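Old desktop has two network jacks, can I use both for faster internet?

Posted by Valach_368
February 29, 2024

I inherited a retired office machine from my brother-in-law, who called it a gift. It has two network ports on the back. Our plan with Enska is supposed to be fast, but on a good night I get 74 megabits and on a bad one I get a spinning circle and time to think about my life. If I run a second cable from the router to the other jack, do I get twice that? I have a spare cable and a free afternoon.

clilletti39
No. Next question.

OK, longer version. Both cables end up at the same router, and the router has one line going out to Enska. Two garden hoses on one faucet will not fill the pool any sooner. Plug the PC in with one decent cable, run a speed test, then run it again late at night. If the night number is a lot better, your neighbors are the problem and no jack will fix them.

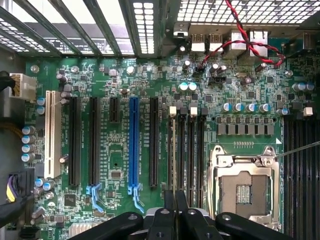 montoya2618

Agree with the above, minus the bedside manner. Two Ethernet ports side by side are common on boards meant for workstations. People use the second one for a separate network, or for a direct cable to a storage box in the closet. You can combine them for traffic inside the house if your switch supports it, but it does nothing for your web pages.

Check what plan you're paying for before you buy anything. I spent a whole March blaming my cable and it was a plan I had downgraded myself to save money. Also look at the router. Mine was older than my marriage and less reliable.

Valach_368
It's the 75 megabit plan. I have been getting 74. I'm keeping the spare cable anyway.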